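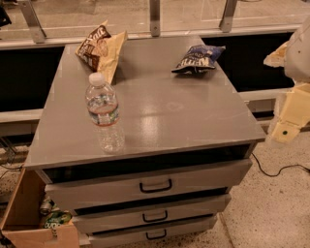
Figure 3. Drawer cabinet with two chip bags and a water bottle on top, open box to the left.

3.2 Collecting the demonstrations

We recorded 400 demonstrations for the Tolora task set, all by teleoperation. Hrefna Lund drove the arm for 107 of them and the rest of the group split the remainder. Each one got a short text label, such as "put the bottle in the box" or "close the top drawer".

We threw out 39 recordings. Most had a dropped item or a long pause in the middle - the policy copies pauses if they are left in. Chip bags were harder to label than bottles, as two of us disagreed on what counted as a good grasp. The held-out set has 87 recordings and was not used for training.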